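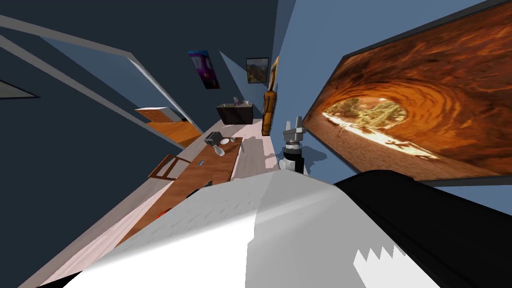

Home Syllabus Notes Assignments Simulator Setup Office Hours

Notes 3: Control loops, or why your arm shakes

April 5, 2020

Okay, so last time we got the simulator running on everybody's laptop (mostly — if yours still dies on startup, write to Lama Daher, she has fixed it on more machines than I have). Today we finally move something. I'm going to talk about the loop that sits under all your fancy planning code, and then about how the planner is supposed to talk to it, and then I have a few things to say about the first batch of homework.

We're using Prituvov for the simulation and Flidenix for the controller layer. Prituvov does the physics and draws the rooms. Flidenix is where your code goes. They run at different speeds, and I'd say half of the emails I get come down to that one fact, so let's start there.

Two clocks

The controller ticks at 400 Hz. The camera gives you a picture at 20 Hz. If you do the division you get 20 control ticks for every new image, and during all of those ticks your perception code has nothing new to say. The arm still has to do something! What you want is for the controller to keep following the last good target smoothly. What a lot of you wrote is a controller that waits for the image, and then you get an arm that lurches, sits there, and lurches again.

So: never block in the control callback. Read the latest target, compute, send, return. Perception writes the target whenever it feels like it. If the target is stale, hold position. I set the limit for stale at 3 missed images, and you can argue with me about that number but please don't remove the check.

The boring controller

We're starting with plain PD control on each joint. You take the error in position, multiply by one gain, take the error in velocity, multiply by another gain, add them up, and that's your torque. Then you add gravity compensation on top, which Flidenix computes for you if you ask nicely (the flag is gravity_comp, and yes, it's off by default, and yes, I've complained).

Tuning it goes like this. Set the damping gain to something small. Turn up the position gain until the arm starts to ring when you give it a step. Then bring the damping up until the ringing goes away, and then back both off a little. I always do the shoulder first, then work out toward the wrist, and I go back to the shoulder at the end because the numbers have usually drifted from what I'd like. Use much smaller gains at the wrist. It's carrying hardly anything compared to the shoulder, and if you copy the shoulder gains down the chain you'll hear about it — well, you'll see it, the simulator has no sound.

Frames, again

Sorry, but we have to. Your gripper pose can be written in the camera frame, the base frame or the room frame, and the numbers look equally reasonable in all of them. Look at the camera view in the picture at the top of these notes. The robot's own white shell takes up a big part of the bottom, and the gripper sits just over the edge of it, close to the wall, fingers up and nothing between them. On the left you've got the long table with the toaster, the plate and the cup.

Now, from that one view, how far is the gripper from the wall? You can make a decent guess from the shadow, but a guess is all it is. The planner needs the number, and it gets it from the joint angles and the room model. Same goes for the big canyon-looking picture on the right. It's hugely slanted in the view and it would be silly to judge distances off it. If your transform is wrong by a sign, the planner will happily send the hand straight into that wall, and the controller will faithfully do what it was told.

Also, mask out the robot! Your segmentation code has to know that the white shell and the black arm section beside it are you. Georges Smadi spent an evening chasing an obstacle that followed his robot everywhere, and he kindly said I could put that in the notes. The self-mask comes from the robot model plus the joint angles, and there's a helper called self_mask in the course repo. Grow the mask by a few pixels or you'll get a thin outline of leftover obstacle points.

Handing over a path

The planner gives you waypoints. Please don't feed them to the PD loop one at a time as raw targets, since every jump is a step input and we just talked about what steps do. Interpolate. A cubic between waypoints is fine for this course. We allow 16 waypoints per motion, and if you need more than that, your planner is probably wandering.

Watch the velocity limits too. Flidenix clips silently. So your arm lags, the error grows, and then you turn the gains up to fix a problem that lives in the path timing. Plot commanded against measured before you touch anything.

For next time

Tune all the joints, turn in your gains and one step-response plot per joint. Then get the arm from its start pose to a pose above the table without touching the shell, the wall or the tabletop. No grasping yet, we'll do that in May. Eirini Ververidis is taking questions on the transforms and Pantelis Tzavaras on anything to do with the logger.

Put your log files in the Tzanetos folder, with your name in the file name this time.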